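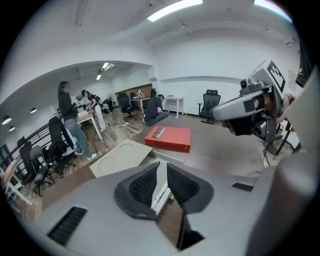

4 February 2024

Slept until almost nine and woke up with flour still under my fingernails, so you can guess how yesterday went. The rye starter finally doubled! I'd fed it before bed on Friday night's schedule (100% the wrong schedule, according to Josée) and by breakfast it had pushed the lid up and left a crust down the side of the jar. I've been keeping it on top of the fridge, and I think that's the warmest spot in this whole apartment.

So I baked. 300 grams of rye, 300 of bread flour, and 400 of water, and then I stood there poking it like it was going to tell me something. Josée Bélanger swears by less water, but her kitchen in Tretstead is damp all winter and mine is dry as a cracker, so I went with my gut. The dough stuck to everything. It stuck to the bowl, the scraper, my sleeve, the handle of the faucet. I did the folds every half hour while listening to the radio and missed the last one altogether, because Mom called about the Clalton trip and you can't fold dough and argue about train times at once.

The trip, by the way, is on. We leave toward the end of the month and stay three nights, and Mom has already picked out what she's wearing to dinner. I said I'd bring a loaf for Aunt Pat. Now I have to make one worth carrying on a train!

Anyway, the bread. It came out flat on one side, kind of like a hat somebody sat on, but the crust crackled when I set it on the rack and the smell was unbelievable. I meant to wait until it was cold. I waited maybe forty minutes, cut the heel off, and ate it standing up with too much butter — a little gummy in the middle, very sour, and I'd do it all again tonight.

Heidrun Eder came by in the afternoon and took half of it home wrapped in a dish towel (I want that towel back, Heidrun, if I ever let you read this). She brought me caraway seeds from the good shop in Fitgate, a huge bag, way more than I'll use by summer. She says you toast them first and crush just a few. Her grandmother baked 6 loaves every Saturday and kept them in a drawer with the tablecloths. I love that. I want a bread drawer.

Walked down to Valente Park before dark to make room for supper. Ice on the pond, gray and rotten at the edges, and two kids throwing gravel to hear it ping. My knee was fine going down and not so fine coming back up.

Soup tonight, with toast, obviously. Have to remember to feed the jar before bed and call about the library book.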